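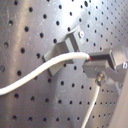
Budgeting for the arm, part two: where the money goes

2019-11-19

When I posted last time I promised you a proper breakdown of what we're spending, and a few of you have been very patient (and one of you, Kiri, has been not patient at all and has emailed me twice). So I've made a large pot of tea and got the spreadsheet open.

A quick recap if you're new. We're a small workshop, we refurbish drums and panels for commercial laundry machines, and most of what comes through the door is curved perforated stainless. It's lovely stuff until you have to handle it all day. We want a robot arm to do the dull part, going over the surface with a little camera on the wrist and flagging scuffs and scratches before a human spends any time on the piece. The total I've been allowed for everything that isn't the arm itself is £3,318. I know it's an odd number. It's what was left in the equipment pot after the compressor died in spring, and I've been told very firmly that it won't be rounded up.

I thought the camera would eat most of that. It hasn't! The camera was one of the cheaper lines, and I'm a bit embarrassed by how long I spent comparing them. What I badly underestimated was everything in between: brackets, connectors, cable, fittings. I'd put all of that down as "sundries" with a figure next to it that I now can't look at without wincing.

Cable is the big one. I'd never thought of it as something that needs a budget of its own, but anything fixed to an arm gets bent and twisted every time the arm moves, and Doğukan (who did years of this at his old place) made me price for replacements from day one. He likes a braided sleeve, and he likes it in a pale colour so that wear and grime show up early. I'd have bought black because it looks smarter. We've put in five spare cables for the first year, which felt extravagant until he told me how many his last team got through.

Then there were the quotes. I asked three suppliers for the same bundle of mounting bits, and it was quite an education.

Clerex came back within the hour, very friendly, with a price that left out delivery and the screws. I only spotted the screws on the second reading.

Tkachenko took 17 days to reply, but the quote was the best laid out of the lot, every part on its own line with a lead time beside it. I could hand it straight to Mpho in accounts and she had no questions, which never happens.

Grustero wanted to sell us a complete kit. It's a nice kit, and if you've no one in the building who enjoys fiddling with connectors then I'd have a look at that sort of thing. For us it would have used up nearly the whole budget and included a lighting ring we don't need.

We've gone with Tkachenko, with the order going in before December so it lands in this year's figures.

On the subject of lighting, please put something aside for it. Brushed steel throws glare back at you, and a patch that's gone almost white on camera is a patch where you can't judge the surface at all. I'd allowed nothing, on the grounds that we have perfectly good lights on the ceiling. Vilja has since lent me a diffuser from her photography cupboard and I've added a line for a decent one of our own, but it had to come out of the training money – so if anybody asks, I'm learning the software from the manual.

Other things I wish had been on my first list:

Spare nuts and fittings in the exact size, kept in a labelled tub
An afternoon of somebody's time to route the cables properly
Somewhere soft to put a panel down
A second bracket, identical to the first
Something for price rises between quote and order

I've kept five per cent back for that last one. Sointu says ten would be more sensible and she's very likely right, but ten would mean losing the second bracket and I've grown attached to the idea of it.

The arm itself is on a lease through Tallness, paid monthly, and I've left it out of all this because it comes from a different budget and has a different set of headaches. I'm still going back and forth with them over who pays for the servicing visit. The wording in the contract could be read either way, and I've now read it both ways several times. I'll write that one up once they've answered my last email.

If you've bought this sort of kit for a small place, do tell me in the comments what you spent on cable in your first year. I'd like to show Mpho that I'm normal.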